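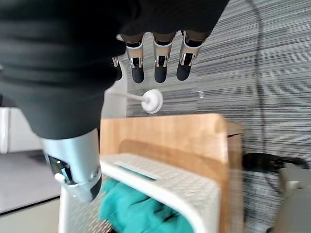
Last updated: 21 April 2022

Rillden list – Re: Laundry build, finger cables

> Are you still using the Osodine spools on the hand? Mine slip after 12 cycles or so.
> Also, does the wrist camera see past the fingers?

I dropped the spools in September and went to the Rosser ones. Parts list is on the build page. Total so far is 1,126 dollars, motors included.
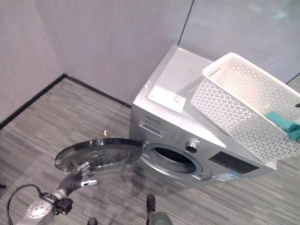

The wrist view is fine for the basket – for the washer door I rely on the head camera. Keep the cable loop slack at the wrist or it pulls on the connector.

This site uses cookies. OK

Recent messages
Clulevo driver board, rev 9
Tendon line: what thickness?
Glove fabric for palms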